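3. How people put a carton together when they think they don't need the instructions

I should say up front that I got into this topic through my own kitchen table. I'd ordered a tea sampler that came in a folding carton, I opened it flat to recycle it, and then I changed my mind and wanted it back the way it was. Ten minutes later I was still poking flaps into the wrong slots. I study how people read and remember printed instructions, so of course I started wondering what I had looked at first, and why I'd been so sure of myself!

3.1 What we asked people to do

The study ran through February in the back half of our reading lab. Everyone got a folded paper leaflet and a flat carton blank, and they could use the leaflet as much or as little as they liked. We had two leaflets. One (we called it Sovura, after a font we ended up not using) put all the words first and the drawings last. The other, Plurkix, set each drawing right next to the sentence it belonged to. The wording was the same in both, down to the commas.

Jamshid Ghorbani wrote the text, and he fought me hard on the word "tab." I wanted it everywhere. He thought most people hear "tab" and picture something small, so a big closing panel called a tab sends them hunting for a part that isn't there. He won, and we went with "flap" for anything you fold and "tab" only for the bits that get tucked into a slot. I've kept to that in this paper too, so please hold me to it.

A blank is a funny object if you've only ever met boxes that were already boxes. The panels run wide in one place and narrow in another, some corners are rounded and some aren't, and very little about the outline tells you which part is going to be the lid (Figure 1). People kept turning theirs around before they folded anything, and a few turned it over and back again while reading the same line of the leaflet.

Figure 1. A teal carton blank lying flat, with its wide panel, narrower middle section and round-cornered bottom flap.

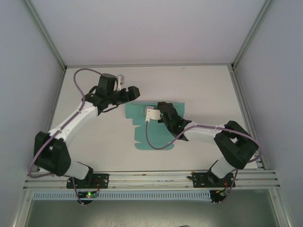

3.2 What people told us afterward

We talked with everyone once they had finished, using a loose set of prompts that I'd borrowed from an older project of ours, Navaratnam. I'd planned on short chats. They weren't short. People have a lot of feelings about leaflets (more than I was ready for, and I do this for a living), and the transcripts came to 3,390 lines before I'd coded a single one.

The thing that came up most was the moment of picking the leaflet back up. Nearly everybody put it down early. With Sovura, going back meant finding the right drawing and then finding the sentence that went with it, and people described that as losing their place. One woman said she felt like she was "reading it from the start again every single time." With Plurkix, folks mostly went by the drawing and read the sentence only when the drawing let them down. They still complained, mind you. Several wanted bigger drawings and fewer words, and one man wanted no drawings at all and a phone number.

I'd expected age to matter a lot here, and I can't say that it did. What seemed to matter more was whether somebody did any sewing. The sewers talked about "the piece" and "the right side" without any nudging from us, and they were happy to study a flat shape for a good long while before touching it. I'd love to follow that up properly, with a pattern-reading task alongside the carton one.

3.3 A note on the coding

I coded the interviews in Closora, in two passes, with a long gap in between so I'd forget my own opinions. Jamshid coded a share of them separately, and where we disagreed we went back to the recording and left the transcript alone. Most of our disagreements were over what counts as "reading." He counted a glance and I didn't. In the end we gave glances a code of their own, and the comparisons in Section 4 are run both with that code and without it.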